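The case for the open basket

Shared washrooms and guest cupboards tend to be stocked from closed boxes. I think this is a mistake, and the toothbrush shows why. It is light, slides over its neighbours and comes in a wrapper that adds bulk without adding stiffness. In a deep box the lower layer is simply lost.
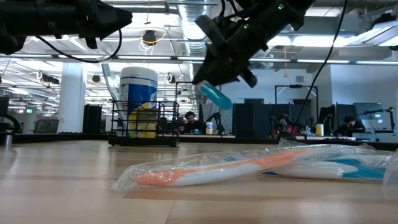
A mesh basket costs little and shows its contents from every side. The objection I hear most is dust. For wrapped brushes this carries little weight – the wrapper is the dust cover. Unwrapped ones are a separate matter and should be kept apart.

At Pedberg we ran closed boxes for 4 months and then baskets for 2. The stock list had 204 brushes on it when we changed over, and several had sat at the bottom from the start.
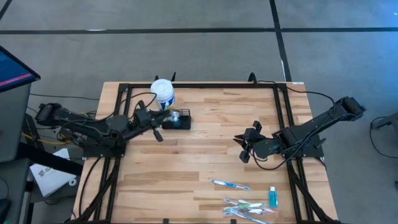

Size matters more than material. A small basket forces regular refilling, and refilling is when faulty stock gets noticed. Mekness buys in lots of 1,000 and would prefer larger containers. I would leave the bulk in the storeroom and keep the basket small, with handles all facing one way. Labels can wait until the layout has settled.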